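Pillow protectors and washing frequency for dust mite allergy
Posted in: Household > Laundry and Bedding 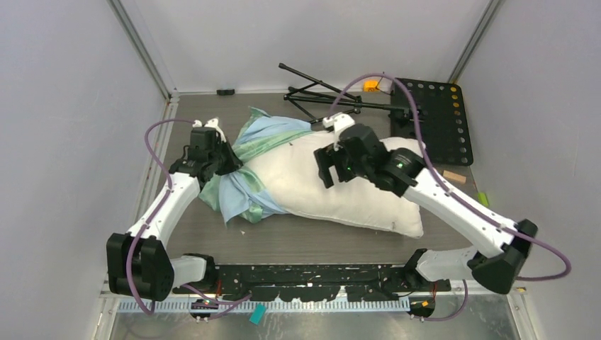 I have a confirmed dust mite allergy (skin prick test, June) and I'm trying to settle on a washing routine for pillows that I can keep up 365 days a year. The allergist's handout says "wash bedding weekly in hot water" and stops there. My machine's hot cycle is labelled 60 but I have no way of knowing whether it gets there. I've read that 55 is the threshold for killing mites, and I've also read that a cold wash is fine.

Current setup: two polyester fill pillows and one latex, cotton pillowcases, no protectors. The polyester pillows have been washed once, on a warm cycle, and one of them came out lumpy.

What I'd like to know:
Is a zippered protector enough on its own, or do the pillows inside still need washing?
Does the pillowcase need the same hot wash as everything else?
Can latex go in the machine at all?

Front loader, cold water connection only, internal heater. No dryer at present, but I can use one at the laundromat in Vuvesbridge.

Silviu Furtună

Sioned Ruddock
July 27, 2023

Two separate things are being mixed up in what you've read. One is killing live mites. The other is removing the allergen, which is a protein in their droppings and body fragments. The protein is water soluble, so a cold wash takes out a good share of it. A cold wash leaves most of the mites alive, and they go back to producing more. A wash at 55 degrees or above does both jobs. That is why the two pieces of advice look contradictory.

Protector: get a fully enclosing one with a zip, in tightly woven fabric. The quilted kind with an elastic strap or an envelope opening protects against stains and does very little for mites. Look for a stated pore size on the packet; under 10 microns is the usual figure. Vinyl works but is noisy and hot to sleep on. Wash the pillow before you put it in the protector and dry it completely, otherwise you are sealing moisture in.

With the protector on, my schedule is:
Pillowcase: every 7 days, hot.
Protector: every second month, hot if the label permits.
Pillow inside: twice a year.

The pillowcase does need the hot wash. It collects the skin flakes that the mites feed on, and it is the layer nearest your face.

To check your machine, stop it partway through the main wash once the heater has had time to work, and read the temperature with a probe thermometer. Some front loaders won't unlock until the water has drained or cooled, in which case draw a little from the filter drain hose into a jug. Be careful, it may be hot enough to scald. Mine, a Warnateck, reached 57 on the setting marked 60. The eco program on the same machine reached 48, so avoid eco for bedding. If your water doesn't get there, a hot dryer will kill the mites. Give it 15 minutes or more after the load is fully dry.

Lumps in polyester fill are usually caused by washing one pillow alone or spinning too fast. Wash two together, low spin, extra rinse, and break up the clumps by hand while they're damp. A pillow that stays folded when you fold it in half and let go is worn out and should be replaced.

Huw Edwards

Just put them out in the sun. I've done that for years and never had a problem.

Delyth Probert

Adding to Sioned's answer on the latex, which she didn't cover. Do not machine wash it and do not tumble dry it. Wet latex foam is heavy and tears under its own weight in the drum, and heat makes it brittle. Sponge the surface with a mild detergent solution, blot with a towel, and dry flat in shade with air moving on both sides. Allow a couple of days. Direct sun yellows the foam and the surface starts to crumble, so I wouldn't follow Huw's suggestion for that one.

Latex is dense and harbours fewer mites than loose fill, but it isn't immune, and the cover still gets skin flakes on it. Use a protector as well.

On fit: measure the pillow seam to seam while it's flat and buy the protector in that size or slightly larger. I bought a Dikance one that was too tight and the zip failed at the corner on the fifth wash. Close the zip before washing and turn the protector inside out.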